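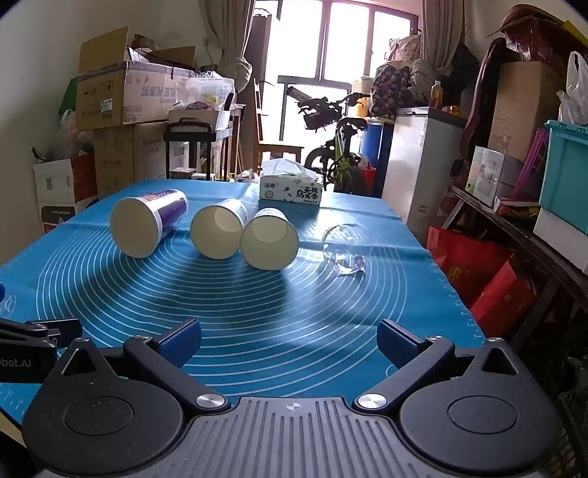

Dendel Tabletop Cups: Data Card

Summary

Dendel Tabletop Cups is a collection of demonstrations recorded with hand-held grippers. An operator performs the task directly by hand, and the recordings are used to train manipulation policies by imitation. The collection is maintained by Jaltik and released for research use.

Contents

The release holds 654 recorded demonstrations, of which 566 form the training split. The remainder are held out for evaluation. Each demonstration contains video from the gripper camera, the estimated gripper pose and the opening width of the fingers. All streams share one clock.

Task

Cups lie on their sides on a printed silicone mat. The operator is instructed to set each cup upright and release it before moving to the next. Paper and clear plastic cups are both included. The number of cups and their placement vary between demonstrations.
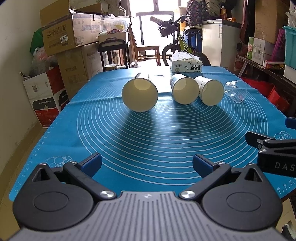
Cups on the mat, seen from the gripper camera.

Collection procedure

Operators completed 18 practice trials before recording. Two grippers were available at the table, one for each hand. Household items in the room were left in place so that backgrounds would remain varied. Failed grasps are retained and carry the label "retry" in the episode index.

Known limitations

Clear cups are underrepresented. Pose estimates may drift when the gripper is held close to the mat. Results on other surfaces have not been measured.

File layout

episodes/ recorded streams, one folder per demonstration
index.csv split, operator code, retry label
calibration/ camera and gripper parameters

Version

Version 2 corrects the finger width values in the held-out split. Users of the first version should download the index again.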